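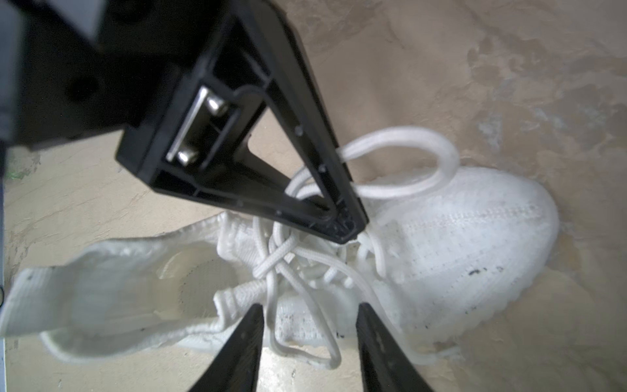 White knit sneaker, laces loose.

Kekix shoe repair tickets – README

Text of counter tickets from the Workneh repair shops. What the customer said was wrong, what we wrote down, what got done, what it cost. 3000 tickets, one row each. Typed up from the paper books by me (Amanuel Endale) and Nantana Somboon. Last updated 5/17/18.

No photos of customers' shoes in the download. Text only.

What's in the folder

tickets.csv – the main file
words.csv – shop slang and what it means, e.g. "half and heel", "grinner" (sole coming away at the toe)
colours.csv – colour names, tidied. Left "off white" and "cream" apart, people argue about it
notes.txt – odds and ends, read it if a row looks wierd

Columns in tickets.csv

ticket_id – made up by us, not the number on the paper stub
shop – Kivemow or Grernley
shoe_type – boot, court, brogue, sneaker, sandal, other
colour – matches colours.csv
complaint – the customer's words as written at the counter, spelling left alone
job – what was done
price – dollars, tax not in it

Blank price means the stub was torn or the job was free. We didn't mark which. Sorry. A zero is a real zero.
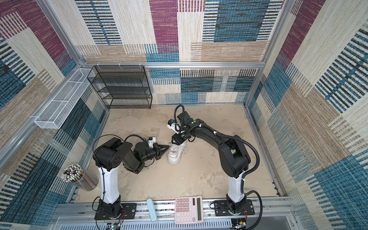

2 min read

How the tickets were typed

Straight from the books, one of us reading out, the other typing. Swapped at every new book. Nantana then went over the complaint column against the paper and fixed what I'd "corrected" by habit. Please don't run a spell checker over that column, the spelling is half the point.

Names, phone numbers and addresses all left out. If you spot one, tell us and don't repost the row.

Sneakers are a pain

Most older tickets just say "runner" with no make or material. Knit uppers got lumped in with canvas until we changed the form in November. So don't use shoe_type to work out what people were wearing. It tells you what the counter wrote. Laces the same – "new laces" is sometimes a job and sometimes thrown in with a clean and not writen down at all.

Known problems

7 rows have the job and complaint swapped. Listed in notes.txt, not fixed yet
3 books from Grernley got damp, so there's a gap in the ticket run
"Stretch" can mean length or width. Only the price hints at which
Boots are over-represented. Winter books were in better nick

Opening it

UTF-8, commas, quotes around anything with a comma in it. Excel on a Mac mangles the apostrophes – import it, don't double click.

Using it

Free for school, study, hobby stuff. Selling something built on it, ask first. Credit line: Kekix repair tickets, Endale and Somboon.

To do

25 more pages from the Kivemow counter book, mostly heels
Split "glue" from "glue and stitch"
Dates, maybe. The paper ones are day and month only and half are smudged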